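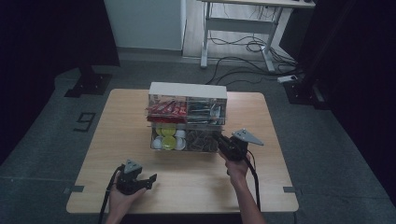

Dornness Clear Organizer, 4 compartments -- my review after two months

Posted Mar 25, 2023
Category: Kitchen and break room
Rating: 4 out of 5

I bought this organizer in January for the coffee corner at our office. Before it, we had a cardboard box for the sachets, a soup bowl for the stirrers, and the cups stayed in their plastic bag with a hole torn in the side. It functioned, but each morning somebody was digging in the box with both hands and visitors could see it.

I compared three models before buying. The Plunard one has drawers, and I did not want drawers, as people leave them open. The Lumness is bamboo and very pretty, but you can not see what is inside from the front. So I took the Dornness, which is clear acrylic with a white panel on top and has four compartments, two up and two down.

What I keep in it

I tried several arrangements, and the one I stayed with is this. Upper left are the snacks, in red packets, standing up in a row like books. They fit tightly. I like it this way because they do not fall over when one is taken, but the first packet of a full row is a little difficult to pull out. My colleague Ye-seo Ham takes out two and puts one back, which is also a method.

Upper right are the slim things, utensils or stirrers perhaps, lying mostly flat. I tried first to stand them up and they slid down in all directions, so lying is better. It is the compartment that looks the least tidy, whatever I do with it.

Lower left are the cups and lids. The cups are white and the lids are yellow or a yellow going to green. This is the space I am less satisfied with. Round things in a square space always lose some room in the corners, and if you want to offer cups for a full meeting you will need a separate stack somewhere else. For the ordinary day it is enough.

Lower right are the small brown sachets, and there I do not arrange anything. I pour them in and they make a heap. For small packets this is in my opinion the best use of the compartment, you reach in and take one. When I was still enthusiastic I lined them up by hand, and it lasted until lunch.

The material

The walls are transparent and you can see from across the room what is missing. This is the real advantage for me. I order supplies for the whole floor, and now I look when I pass by and I know if I must order. With the cardboard box I learned that we had no coffee when somebody came to tell me.

The acrylic takes fingerprints, of course. I wipe it with a soft damp cloth and a drop of dish soap, then a dry one. Do not use the rough side of the sponge! I did it once on the left side, near the bottom, and there are now fine scratches which you see when the light comes from the window. It is my own fault, the paper in the box says it clearly. Also it says not to use alcohol or glass cleaner.

The white top is practical. It hides nothing important, and you can put a small thing on it, such as a sugar bowl. I would not put the coffee machine there, and the manufacturer gives no weight limit that I could find. I wrote to them to ask and received an answer about delivery times.

Where it stands

We have it on a light wooden table with rounded corners, a bit back from the front edge, and there is still space before it for preparing a drink. I recommend to leave this space. At first I pushed it to the very front and everybody was holding the cup in one hand and fighting with the lid in the other. On our table it does not slide, but Lucyna Walczak from accounting has the same model at home on a glass shelf and she put four felt pads under it.

Please measure before you order. I did not, and I was lucky. The photo in the shop shows it next to a very large plant and one gets no idea of the size.

Delivery and assembly

It came after 12 days, which is long. The order confirmation promised less. The packaging was good, with foam in the corners, and nothing was broken. Both sides of each panel are covered with a protective film, and to remove this film was the longest part of the work. Use a fingernail or a piece of tape, not a knife. The panels go into each other without screws. The instruction sheet has only drawings, and drawing number three is wrong or at least I understood it wrong -- the middle divider goes in before the top, not after. If your top does not close, this is why.

What I liked

You see everything at once, from standing or sitting.
Easy to clean if you are gentle.
The compartments are deep enough that a whole box of sachets can be emptied in one time.

What I liked less

It scratches easily.
The cup compartment could be wider. Unequal compartments would be more useful than four that try to be for everything.
No labels included. I do not need them, but for the price it would be a nice gesture.
Slow delivery.

Would I buy it again? Yes, for an office or a waiting room. For a small kitchen at home I am not so sure, it needs its own table or a good piece of counter, and my sister Safta Stanciu, who wanted one after seeing mine, measured her counter and bought a tray.

Small update: a reader asked if the divider can be taken out to make one long compartment. I tried it. It comes out, but then the upper part bends a little in the middle, so I put it back.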